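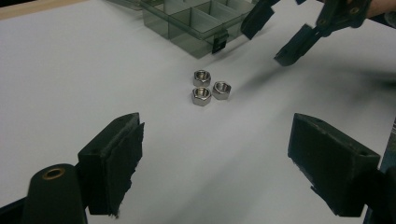 I have now read four articles telling me that sorting my hardware will change how I feel about my house. One of them used the word "serenity" about wood screws. I own a lot of wood screws and I can report that I have never felt anything about them except annoyed.

So I went into this with low expectations. The coffee can had been on the shelf over the dryer since we moved to Britthorpe, and every stray nut, bolt, washer and mystery bracket in the house ended up in it. When I needed something I dumped the can on newspaper, pawed through it for ten minutes, gave up, and drove to the hardware store to buy a bag of whatever it was. Then the leftovers from the bag went in the can. You can see how a person ends up with two hundred dollars' worth of hardware and nothing that fits.

What pushed me over was an Aubert bookcase missing its hardware bag. I knew I had nuts that would work. I spent most of an evening proving it.

The compartment box is smoky see-through plastic with dividers and a little latch on the front. I bought it because it was on the shelf at Irnell, not because I compared anything. The online reviews of these boxes are useless anyway. There's one model with 1,494 of them and as far as I could tell half were about the shipping. Mine cost $18, and for that money I expected the latch to go first. It hasn't yet, but I've only had the thing since November and I don't exactly throw it around.

I'm less sold on see-through plastic than everybody else seems to be. The pitch is that you can tell what's inside without opening it. With the tinted kind, you can tell there is metal inside. Is it the nut you want or the one a hair smaller? Open the lid and find out, same as with the coffee can.

Hex nuts turned out to be the worst part of the job. Screws you can sort by eye, more or less, and if you get a couple wrong it doesn't matter. Nuts all look like the same nut. I'd set three or four together on the white table, lying flat, and swear they were a set, and then one wouldn't go on the bolt. After enough of that I quit trusting my eyes and did it the slow way, with one known bolt for each size, trying every nut on it by hand. If it spins on easily it goes in the compartment. If it starts and then binds, it's either the wrong thread or junk, and I've stopped caring which. Those go in a jam jar.

Do it on something pale, by the way. I started on the dark workbench and lost a nut every few minutes. The white tabletop is a pain to keep clean but at least I can find things on it.

I bought a sheet of Dasum labels for the lid too, and that was money wasted. They curled up at the corners within a month. Masking tape and a marker would have done the same job, and I had both in the kitchen drawer.

Has it saved me time? Some. I've skipped maybe a couple of trips to the store. I've also spent at least two evenings sorting, and I'm not going to pretend the math comes out ahead. The people who write those articles never seem to put the sorting time on the bill. They also never seem to have anything rusty.

The coffee can is still on the shelf, for the record. It has picket hinges in it, some picture wire, and a thing off the old storm door that I'm fairly sure is important. The bookcase is up. It leans a little to the left, but that's the floor.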